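Notebook, textile bench
February 22, 2020

Saturday, so the building is quiet and I can write a longer entry than usual. Today was for the folding of the small orange cloth on top of the big one. I started late, the key for the Varnley room was not on its hook and I had to go down for the spare.

First the cloths. The big cloth stays on the table all the time, as a cover. I do not iron it anymore. Last week I ironed it and by noon it had the same creases again, so the time was lost. The orange one is from the Tijani bundle, washed one time before use, 52 cm on the long side after washing. I wrote the size on the bag, please do not put another cloth into this bag.

Start condition was "crumpled", the same as in the Dirkadwood plan, page 7. I hold the cloth by the middle, let it hang, and drop it from 50 cm. Then no touching by hand. I find this more fair than to make the heap with fingers, where I always make the same heap without wanting it.

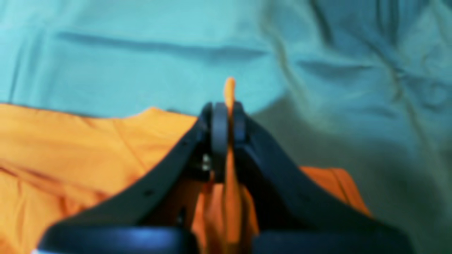
For the flattening I still prefer to begin with a corner when a corner can be found. In the heap it is often hidden under a fold, and then any high fold must do. A small pinch gives a cleaner lift, but it slips out more easily. A big pinch holds well and takes two layers together, and when two layers come up together the cloth opens like a bag and falls back almost the same as before. I had this problem in the morning more than in the afternoon. I do not know if it is the cloth getting softer or only luck.

The cover matters more than I thought. When the orange is pulled sideways, it takes the cover with it and makes new folds in it, and after some trials these folds are as high as the edge we want to find. From now on: smooth the cover with the flat hand after every 10 trials. Clips at the table edge would be better. I looked in the drawer and there are only the small paper ones, too weak for this thickness.

Color is good for my eyes, orange on the cover is easy to see also when the light goes down. I closed the blinds at lunch and left them closed. The Randow cloth (the white one) I did not use today. It has a loose thread on one side and I want to cut and sew it before somebody pulls on it.

About twisting. If one end is held and the other end is pulled without opening the cloth first, the orange makes a rope, and a rope is very slow to undo. What helps is to let go, shake the end a little, and take again near the hem. What does not help is pulling more. I tried it three times with more pull and got only a harder rope.

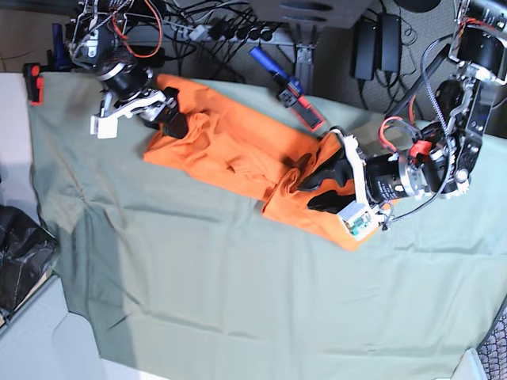

Orange cloth on the cover, still bunched, with the twisted part near the right end.

Open points:
Hem of the orange cloth is curling on one short side. Maybe press it under a book during the night.
Ask for stronger clips, wide mouth.
The fold in half is not started yet, only flattening today. I would like to do it with the same cloth, before it is washed again.
Decide what "flat" means. I accept a cloth with one small corner turned under, but in the plan it is not written and the next person will maybe count it different.

Put away: orange cloth back in its bag, white one on the sewing pile. Cover left on the table. Spare key is in my desk, top drawer, until the other one comes back.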